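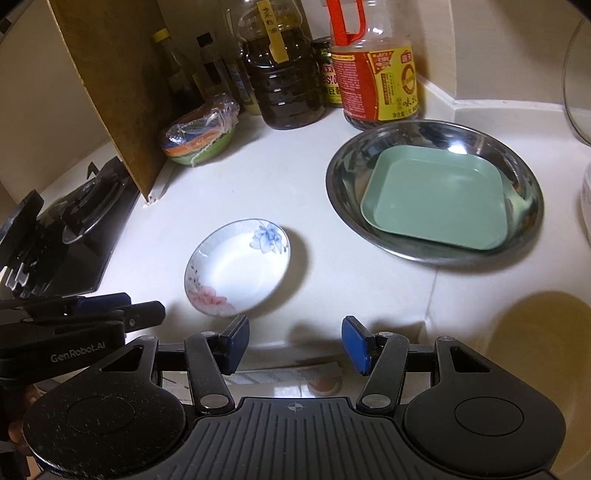

**Plurine kitchen work: what changes for staff from January**

Most of you will know by now that the Plurine work at Skirside is moving from trial to normal running. We said we would put the details in the newsletter once they were settled, so this item covers what the collecting shifts involve, who does what, and what happens to people's hours.

The work itself is simple to describe. An operator takes a hand-held gripper, goes to a counter and does ordinary kitchen jobs with it: lifting a bowl, taking a tray out of a basin, putting a lid back where it was. The recordings go to the Planach team, who use them to teach robot arms to do the same jobs. There is no arm in the kitchen. A person does every movement, and will go on doing so for as long as the recordings are needed.

What has changed is who those people are. In the first months it was the engineers, fitting it in between other things. They were slow, and by their own account not very good at it. When staff from the old packing line took over, the number of usable recordings went up, and last month we reached 1745. People who have spent years handling things for a living tend to move steadily and don't grab. The engineers have now gone back to their desks.

The packing line is the part people keep asking about, so to be plain: the line at Cadwaladr is closing, and the automatic packers will do that work from January. Everyone on it has been offered either a collecting post at Skirside or a place in dispatch. Basic pay stays the same in both. The early start allowance does not carry over to Skirside, where the first shift begins later, and for some households that is a real loss. The union has raised it and talks are still going on.

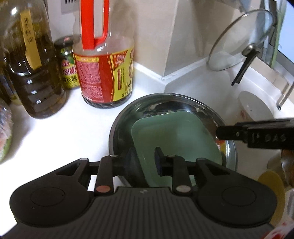

Deep round bowls are still the hardest thing we ask operators to work with. The wall is in the way of the fingers, shiny steel throws reflections about, and a flat item lying inside gives you very little to get hold of. The usual method is to open the jaws wide, come in from the near side and put one finger either side of the raised edge. If it slips, stop and start the attempt again. Please don't nudge the item up the side with your free hand, as the recording can't be used afterwards.

Jintana Wannasri, who moved over from the line in the spring and now looks after training, has rewritten the starter sheet with this sort of thing in mind. She has also changed the practice session. New operators used to watch for a morning and then get on with it. They now do 100 practice lifts before anything is kept, with a break halfway.

"Your hand wants to do it the way it always has," she said. "You have to let it be clumsy for a couple of days. After that it's your shoulder you notice."

Shoulders and wrists are worth a word. A gripper isn't heavy when you first pick it up, but it is held out in front of you for long spells, and we had 2 reports of wrist pain in the first group. Since then no one does more than half a shift on the counter without changing over. The other half is spent checking recordings at a screen, setting out the next job or clearing up after the last one. If you need the counter raised or lowered, ask for it. Ask for the smaller handle as well if you need it.

A few people have asked whether they are training their own replacements. The fair answer is that we don't know what kitchens will look like in ten years. The arms Planach is working on are meant for large canteens and not for anything we do on this site. The collecting posts are permanent contracts, on the same notice terms as before. If the Plurine work ended, the redeployment rules would apply as they do to any other post.

Some smaller points:

- Leave jars, bottles and jugs at the back of the counter unless the job sheet tells you to move them.
- Wipe finger pads at changeover. Food oil makes them slip.
- Recordings spoiled by a dropped item should be marked as dropped and kept. Planach wants those too.
- Lockers at Skirside are being given out in order of transfer date. Bring your own padlock.

Anyone on the line who hasn't yet filled in a preference form can get one from the Cadwaladr office or by ringing extension 317. Jintana will take people round the kitchen in small groups before they decide, and you can try a gripper while you are there. The visits count as paid time.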